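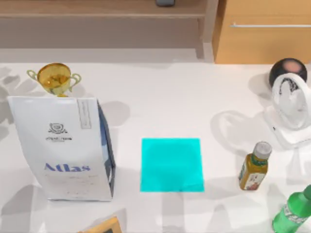
Skoslow Folding Drying Rack, Large

Home > Laundry > Drying Racks > Skoslow Large

In stock. Ships in a long, thin box that delivery drivers like to lean against the wrong house.

Most folding racks are designed by people who own four socks. You hang up a pair of jeans, the whole thing sags in the middle like an old horse, and by morning the towels are on the floor. We sold racks like that for years. We also took them back for years, and eventually the returns shelf got so full that we went looking for something better.

The Skoslow Large is a plain steel rack with two wings and a center section, and it holds a full load of wash from a normal-size machine without complaint. It isn't pretty. It looks like a rack. When it's folded it slides in next to the fridge, or behind a door, or wherever you keep the ironing board you don't use.

What you get

The rack, fully assembled. Two spare foot caps, taped to the inside of the left leg, where you will miss them. A folded sheet of instructions in very small type, most of it about keeping your fingers out of the hinge. Read that part.

Size and weight limits

Width with both wings up: 159 cm
Width with wings down: 83 cm
Folded: flat enough for the gap beside most refrigerators
Frame: powder-coated steel, white
Rails: steel, same coating
Feet: rubber caps, replaceable
Hinges: riveted, with a locking bar on each wing

Yes, the measurements are metric. Skoslow prints them that way and we got tired of arguing about rounding. A tape measure with both scales costs less than a sandwich.

The maker doesn't publish a weight limit we'd trust, so we'll put it our own way. Wet towels on every rail of the center section, fine. Wet towels on the wings, fine, if you load both wings evenly. A soaked king-size comforter thrown over one wing, no. It will go over sideways and take your lamp with it. Children and cats are also not laundry, and the warranty agrees.

Setting it up

Stand it on its feet and pull the legs apart until the center section drops flat. Swing one wing up, push the locking bar under it until it clicks, then do the other. If a bar won't click, the wing is a little too low. Lift it a half inch and try again. Hitting it with a shoe works too, but the coating chips and then you'll write to us about rust.

To fold it, take the clothes off first. We mention this from experience.

Getting things dry

A rack doesn't dry anything. Air does, and the rack holds your shirts up in it. Leave an empty rail between heavy items if you can spare one. Put jeans on the outside, waistband up, pockets pulled out. Hang shirts by the hem if shoulder bumps bother you, or put them on hangers and hook those over the end rail.

Don't push it right up against a radiator. The side facing the heat goes stiff as a cracker and the other side stays damp until Thanksgiving. An arm's length away is better. In a small room, crack a window or run a fan on low. In July, put it outside in the shade and go do something else.

A second spin in the washer before you hang anything will save you more time than any rack we sell, this one included.

Looking after it

Wipe it down now and then with a damp cloth. No bleach, no scouring pads. If you do chip the coating, dab a bit of white appliance paint on the spot before it gets any ideas. The foot caps wear out faster on tile and concrete than on wood. When the metal starts to scrape, swap in the spares, and when those go, we carry more.

If a hinge squeaks, one drop of light oil. One. Whatever comes out of that hinge afterward lands on your good white blouse.

How it compares with the others

We carry three other racks, and someone will ask, so:

The Evville Wall Rack folds out like an accordion and screws into studs. Very good if you have studs where you want them and a landlord who doesn't look up. It holds less than half of what the Skoslow does. Nice in a bathroom for swimsuits and hand towels.

The Kang Tower goes up instead of out, with stacked shelves on casters. It takes up very little floor and is great for sweaters, baby clothes and anything short. Long pants drag on the shelf below. The casters have no brakes, so on a sloping kitchen floor it travels.

The Cukero Mini is for dorm rooms, campers and people who really do own four socks. It's cheap and it's cheerful and it weighs nothing. Do not put a bath towel on it.

If you wash once a week for two or more people, get the Skoslow. If you already have one and you're thinking of a second, they nest together when folded, give or take a foot cap.

Shipping and returns

We ship to the lower states by ground. Alaska and Hawaii cost extra, and the extra is unpleasant, so ask us for a quote before you order. The box is awkward more than heavy. One person can carry it up a flight of stairs if the stairs don't turn.

Returns are accepted for 2 months, used or not, as long as it comes back with both wings attached. Keep the box until you're sure. If you've already cut it up, a couple of flattened boxes and a lot of tape will do.

The warranty covers rivets, welds and locking bars. It doesn't cover rust from leaving the rack out all winter, dents from moving day, or the comforter thing described earlier.

Questions we get

Can it go outside? During the day, sure. Bring it in at night, and fold it if it's windy. A loaded rack makes a decent sail.

Does it come in black? No. Skoslow made a black one for a while and the coating rubbed off on light fabrics. We still have about 400 of the black foot caps, if anyone has a use for them.

Will it mark my clothes? Not while the coating is intact. Delicate knits should lie flat across several rails with a towel under them, or the rails will leave lines.

Can I buy just a wing? No, they're riveted on. Locking bars and foot caps are on the spare parts page.

Is it quiet? It's a metal rack. Opening it at 6 a.m. will be noticed.

Related items: Foot caps, white (pair). Foot caps, black (please). Locking bar, left or right. Clothespins, wood. Mesh wash bag.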